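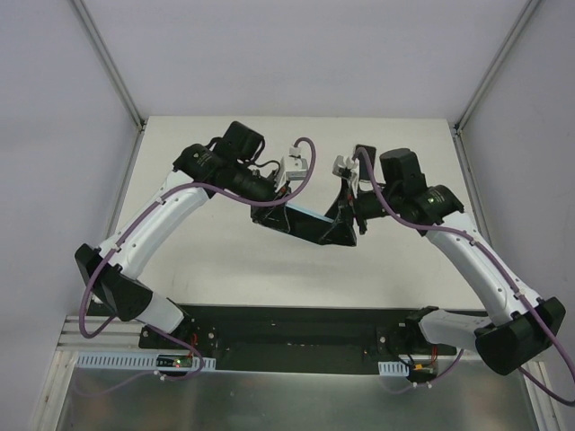

Hafþór Hallgrímsson wants to know why the planner needs both arms in one problem when two separate planners would be half the code. He has asked this before, on a Thursday, in capitals.

Half the code, yes, and twice the elbows in the same spot. Once both grippers hold one rigid thing, the arms form a closed loop, and Cledach solves them together. You can split them again after one side lets go.

What happens if the solver runs out of time?
It gets up to 435 iterations. After that it keeps the last good plan and writes a grumpy line in the log. Please read the log. We put effort into the grumpiness.

Does it handle phones and phone cases?
Yes, with opinions. A dark phone on a white table is easy to segment. A clear case is mostly a rumor with edges, so turn on the edge prior in Faltent and lower the depth weight.
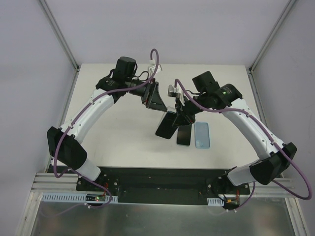 If the pose still jitters, lower the weight again before you file a bug - most of the clear-case bugs in our tracker are that one setting.

Which camera does it trust?
The wrist view up close, the fixed view for everything else. The handover distance is in the config, under a name we regret.

Can I replay a run without the hardware?
Yes. Logs are kept in chunks of 1000 steps, and the Kuzmenko viewer will scrub through them. Replays ignore contact forces, so everything looks more graceful than it was.

Why did my config break in version 2?
We renamed the gripper fields in September. The migration script fixes them, apart from the ones you renamed yourself.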